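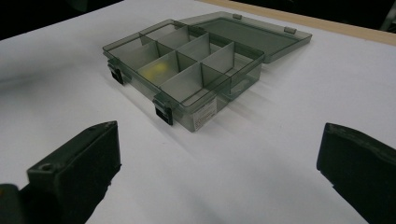

Posted December 2025
By Chibuzor Danladi

I bought the Figueroa in March from a man who had kept it under a tarpaulin for longer than he cared to say. It is a small two-door saloon with a four-speed gearbox and brown vinyl seats, and you won't have seen one lately. I hadn't either. My uncle ran one when I was a boy and I had been half looking for years.

The body was better than I expected. There was rust in both sills and a hole under the battery tray, but the floor was sound and the doors shut properly. The engine was another matter. It would start on the second or third go, run for eight minutes, and then die as if somebody had turned the key. After a rest it would start again.

I changed the coil first, which made no difference. Then I changed the condenser and the points. Then I drained the tank, got a jam jar of brown sludge out of it, and felt sure I had found the trouble. The car ran for eight minutes and died.

Sowmya Thampi, who has owned two of these, told me to leave the ignition alone and look at the fuel pump. The original is a Prasto mechanical pump bolted to the side of the block. They get hot, and the diaphragm goes stiff with age. Mine had a split in it that only opened up once everything had warmed through. A repair kit would have been cheap if I could have found one. I ended up with a complete second-hand pump from a breaker, and I put a new diaphragm in that before fitting it.

The gasket face on the block was pitted, so I spent an evening cleaning it up with a flat stone. It could have been done faster but I didn't want to take the engine out again over an oil leak. Torque the two bolts evenly. The back one is hard to reach and you will want to leave it a bit loose. Don't.

Since then I have driven it 300 miles and it hasn't stopped once, apart from when I wanted it to. It is slow. It will sit at fifty on a flat road, and above that the noise is tiring. The heater has two settings, off and feet. The brakes pull slightly to the left, and I think that is a sticking cylinder, so that will be the next job once the weather is fit for lying on a driveway.

People ask what it is at petrol stations. Most guess something Italian. One man told me he'd learned to drive in one and that the gear lever came off in his hand during the test. He passed, apparently.

I still need a rear lamp lens for the nearside and the trim strip that goes below the boot handle. If you have either on a shelf, leave a comment. I would also take a spare wheel in any condition as long as it is round.

Recent posts
Faltia 203: a week with the estate
Fitting a Rotovent roof vent to an old van
Why I sold the Faltia 901
Getting seized brake drums off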